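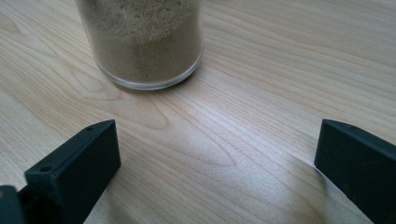
Open jaws, glass jar, bare table. The Padoria gripper at the bench.

Urmila Malhotra is on her third set of fingers since March. First ones snapped. Second ones held fine but slid on glass, and glass is what she wants this thing to pick up. Jars, mostly. Her kitchen shelf is the whole reason for Padoria.

So, black plastic again, squared off, flat on the inside. Handheld for now, the arm comes later. "I want to feel it slip before a motor does," she says, already reaching for the screwdriver.

The shared shop at Nodancombe charges her 30 dollars a month. Parts so far, 172. Ravindra Vashisht at the next bench keeps telling her to glue rubber on the pads and be done with it. She might. She wants numbers from the bare ones first, and there's a notebook for that, half of it unreadable even to her.

A full jar is harder then an empty one. Powder is heavy, and round glass gives flat fingers very little to hold. Rubber arrives next week, two thicknesses. Wrist joint after that, if the printer is free.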